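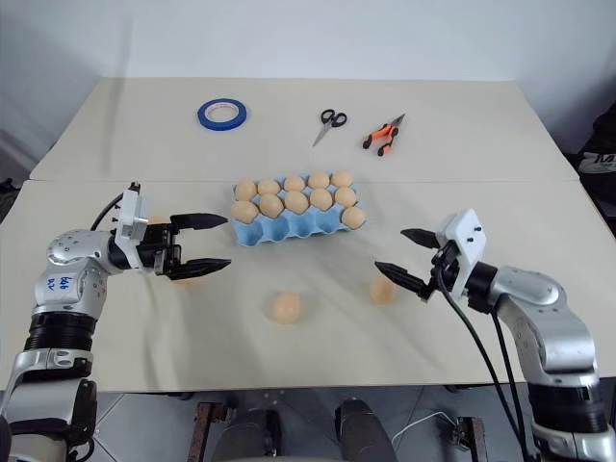

Collbridge, August 8, 2026

Recording a two-arm egg packing task by remote control

4 min read

This page covers one task from the Plunska set: moving loose eggs into a molded pulp carton with two arms and parallel-jaw grippers. It assumes that both arms are calibrated and that the leader handles follow without lag.

Layout

Place the carton between the grippers, toward the far side of the table seam, at a slight angle. Leave the empty cups on the near side. Loose eggs go on the near panel, where the fingers can come down on either side of them. Tape and tools may stay on the far panel, but do not move them between episodes of the same batch.

Check that each arm carries its label. Left and right leaders were swapped once in March and 60 episodes had to be discarded.

Start pose

Bring both grippers in from the sides with the fingers open and the tips toward the middle of the table. Hold still for one second after recording starts. Episodes that begin in motion are rejected by the trimming script.

Picking

1. Choose the arm nearer to the egg. Do not reach across.
2. Lower the open fingers until the tips are just above the table.
3. Close slowly on the widest part of the egg. Stop when it no longer rolls.
4. Lift straight up, clear of the carton rim, before moving sideways.

Keep the second arm still unless the carton shifts. If it does, steady the carton by its edge with the open fingers. Do not squeeze the pulp.

Placing

Fill the cup farthest from the moving arm first. Lower the egg until it touches the cup, open the fingers a little, then withdraw upward. Opening fully inside the carton pushes the neighboring eggs.

Time limits and failures

One egg should take no more than 30 seconds. A dropped egg that stays whole may be picked up again in the same episode; mark it "recovered". A cracked egg ends the episode.

Randi Forsberg's batch stands at 1,396 accepted episodes. The next 700 will use the Marcombe cartons, which have deeper cups, so lower the release height before starting. Send questions about labels to Wanda Borkowska.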